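Open Day at Skulex: The Gallery

4 min read

Every September, Skulex opens its automation hall to anyone willing to wear a visitor badge and stand behind a yellow line. I went at two in the afternoon, by which time the good pastries had gone and the tour groups had swollen to 30 people, most of them taller than me.

Birgit Görtz led ours. She has run the gripping lab for years and has the calm of a woman who has been asked 2000 times whether the robots will take over. (Her reply: "They have to find the part first.")

The morning crowd got the palletizing cell, made by Kettler and loud enough to end conversations. We got simulation, which is much quieter and comes with chairs. Birgit's team rehearses its handling jobs on a computer before letting real hardware near real parts, a habit the people who pay for the hardware are said to appreciate.

The session was meant to last 20 minutes and took 45. A man from Breko had questions. Then he had questions about the answers.
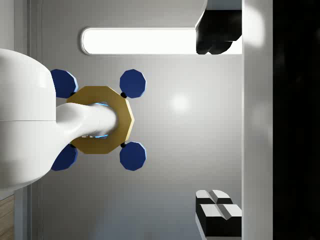 I had expected simulation to look like a video game, with explosions if you were lucky. Mostly it's a patient business of getting a finger into a hole. Birgit spent a good while on where to hold a part that has more corners than seems reasonable, and whether to grab it from outside or go in through the middle. The room split on this. I voted for the middle, on no evidence whatsoever, and felt strongly about it all the way to the coffee machine — also automated, also out of order.

Badges go back in the box by the door. I still have mine.

Related
Fivus opens its training workshop to school groups
What we learned from a loud hour with a palletizer
Visitor parking at Skulex: a short guide

We use cookies to remember your settings and count visits. Accept | Manage preferences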